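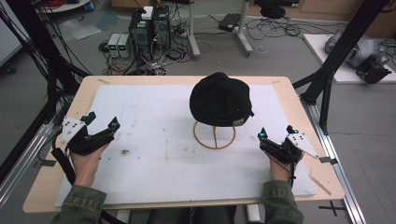 How do you keep a knit hat from going flat over the summer?

Put it on a stand with some air under it, and don't fold the brim.

That was what Marlene Pelletier told Kaede the week she started at the hat shop in Tomby, and Kaede wrote it on the back of a receipt. She was not a hat person. She had taken the job because the bus from Dultholm stopped outside.

The black beanie came in on a Tuesday in November. A man named Aravind Kandasamy wanted it kept until his brother got back from sea. He paid for the winter and left a phone number that ended in 368.

"It's only a beanie," Kaede said after he left.

"Then it won't take up much room," Marlene said.

Kaede set it on a wire stand. It leaned. She turned it so the tag was on the right and pulled the crown up with two fingers, and it sank again. 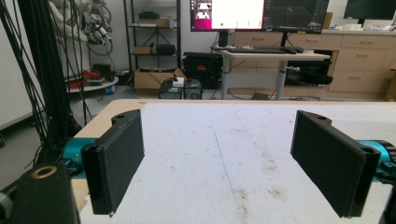
She tried once more before closing, and then she left it alone. In the morning it was leaning the same way.

The brother came in March. He was shorter than Aravind and had a cold. He put the beanie on without looking for a mirror, and it leaned on him too, over the left ear.

"Our mother made it," he said. "She ran out of yarn on one side."

Kaede asked if he wanted a bag. He said no. She watched him cross to the bus stop, and then she wiped down the stand and put it back on the shelf with the others.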